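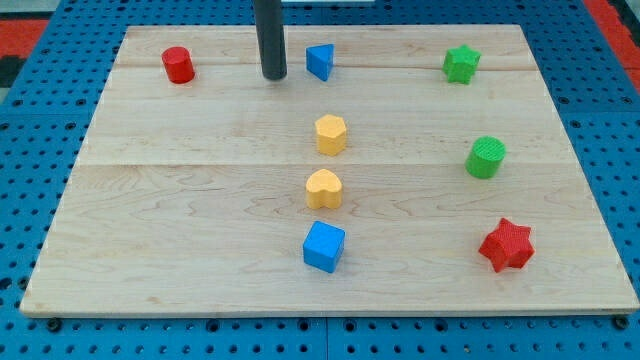

Folus tabletop pushing kit: rod end effector above the maple board, with eight shape blocks

Robotics kits > Manipulation > Tabletop sets > Folus

Article | Contents | History | Related kits

Folus is a tabletop kit for teaching and testing robot manipulation. It is sold by Dekamus, a small supplier of laboratory equipment, and is used mostly in university courses and in research groups that study how a robot can move objects by pushing them. The kit consists of a wooden board, a set of coloured blocks, a rod that is mounted on a robot arm, and a software package. The arm itself is not included.

Name and versions

The name Folus was first used for a smaller product, a plastic tray with four blocks. It was withdrawn after one year, as the walls of the tray made it difficult to bring blocks back from the corners. The present kit, with a flat wooden board and no walls, kept the name. In the catalogue it is called Folus Board, but most users say only Folus.

There are two versions. The Classroom version has one set of blocks and a printed workbook with 14 exercises. The Laboratory version adds a second set of blocks, a spare rod and a calibration sheet. The board is the same in both.

Board

The board is made of maple planks, glued side by side, and has a light colour. It is supplied without paint or printed marks. Dekamus gives two reasons for this choice in the manual: the pale surface makes a good contrast with the blocks, and a bare board does not help the software to cheat by reading the position of lines. The grain and small knots are different on each board.

The board is fixed by bolts to a perforated base, so that it does not move when the rod presses sideways. The base is sold separately, and many laboratories use a panel they already own. The manual asks the user to tighten the bolts by hand only. A board which is fastened too strongly can bend a little in dry weather, and then the round blocks behave differently in the middle than near the edge.

The joins between the planks are sanded flat at the factory. Some early buyers reported that light blocks slowed down when they crossed a join. Boards sold since July of the second year have a finer finish, and the manual recommends a light sanding for the older ones.

Blocks

The blocks come in four colours: red, blue, green and yellow. There are two of each, and within one colour the shapes are different. The red blocks are a cylinder and a six-pointed star, the blue ones a cube and a triangular prism, the green ones a cylinder and a five-pointed star, and the yellow ones a hexagonal prism and a heart. An instruction such as "push the red star to the blue cube" therefore has only one meaning, but the robot must understand both the colour and the shape.

The shapes are not equally easy to push. The cube is normally the first one given to students. A cylinder has no flat side and easily slips away from the rod. The heart is considered the most difficult, and the workbook leaves it for the last exercises.

Replacement blocks can be ordered one by one. A mixed colour order is not possible in the Classroom version.

Rod

The robot touches the blocks with a dark grey cylindrical rod that has a rounded lower end. It has no fingers and cannot lift anything. During work the tip is kept just above the wood, low enough to meet the side of a block. If the tip is set too low it scratches the board, and this damage is not covered by the warranty. An adapter plate for the wrist of the arm is in the box, and 11 models of arm are listed as compatible.

Software

The software is called Unton. It receives the camera picture, finds the blocks and sends small movements to the arm. The user can write a short command in plain words or choose a start and a goal position with the mouse. Unton also stores each run, so that a class can compare results afterwards. A collection of 528 recorded runs is supplied with the Laboratory version for groups who want to train a model before they have their own arm.

Camera and lighting are the responsibility of the user. Diffuse light from above is recommended, to keep the shadows short.

Reception

The teaching laboratory at Boateng College used the kit during one term and published a short report. It praised the board and the clear workbook. The weak points were the long calibration, which took around 70 minutes for a new group, and the error messages of Unton, which were called too brief for beginners. A later version of the software shortened the calibration. The error messages were not changed.

Other reviewers have asked for a raised edge around the board, because a block that falls off stops the exercise until a person puts it back. Dekamus offers no such part at present.

See also: Unton (software); Dekamus; Planar pushing; End effectors

Last edited May 21, 2026 | Contact | Copyright notice | Back to top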